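How to Stop Draughts Around an Older Timber Door

Older timber doors shrink and swell with the seasons, and after enough years there is usually a gap somewhere that lets cold air through. Most of these gaps can be closed in an afternoon with hand tools. The steps below are for a standard hinged door in a timber frame. Sliding and bifold doors use different seals and are not covered.

What you will need

Self-adhesive foam or rubber strip
A door bottom seal or a replacement threshold seal
Flexible gap filler, paintable
Tape measure and pencil
Junior hacksaw
Screwdriver and a drill with a 2 mm bit
Methylated spirits and a clean rag
Fine sandpaper
A stick of incense or a strip of tissue paper

Step 1: Find the leaks

Pick a windy day, or turn on the rangehood and the bathroom exhaust fan with the windows shut. Light the incense and move it slowly around the closed door, keeping it well away from curtains. Where the smoke bends sharply, air is getting in. Mark each spot with a small piece of masking tape. Tissue paper works too, although it won't show up the smaller leaks.

Check the hinge side as well as the handle side. People tend to go straight to the bottom of the door and miss a long thin gap beside the hinges.

Step 2: Check how the door hangs

Tighten every hinge screw before you buy any seal. A door that has dropped even slightly will show a tapered gap along the top, wide at one end and tight at the other, and foam strip will not fix that. If a screw spins without biting, take it out, glue a sliver of hardwood into the hole, let it dry overnight and drive the screw again.

On panelled doors, run your hand along the joints where the panels meet the stiles and rails.

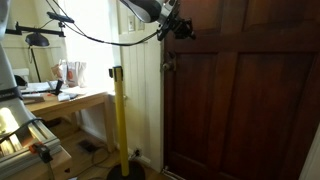

A varnished panelled door with a thin metal threshold strip at the base.

Do not fill the panel joints with a hard filler. The panels are often made to float in their grooves so that they can move with the humidity, and locking them in place can split the timber. If air is coming through, a very fine bead of flexible filler on one side is enough.

Step 3: Seal the sides and top

Wipe the door stop with methylated spirits and let it dry. Adhesive strip will not hold on dust or old wax. If the paint is flaking, sand it back first.

Fit the strip to the face of the stop that the door closes against. On the hinge side, fit it so the door squeezes the strip flat — if the door drags across it sideways, the strip will peel within weeks. Start at the top, press as you go and don't stretch it. Cut the corners square and butt them together.

Close the door after each side is done. If you have to push hard to make the latch catch, the strip is too thick. Go down a size, or move the strike plate back a little.

Step 4: Seal the bottom

Measure the gap between the door and the floor or threshold in several places, as old floors are rarely level. A brush seal suits uneven boards and will ride over a low carpet. A rubber blade gives a tighter finish on tiles or a smooth metal strip.

Cut the carrier to length with the hacksaw, hold it in place with the door shut, and mark the screw holes at the middle of each slot. Drill pilot holes, fit the screws loosely, adjust the height until the seal just touches, then tighten.

Step 5: Test again

Repeat the incense test. Keyholes are a common leftover, and a swinging escutcheon cover will deal with those. Foam strip flattens over time, so look it over each autumn before the heating goes on.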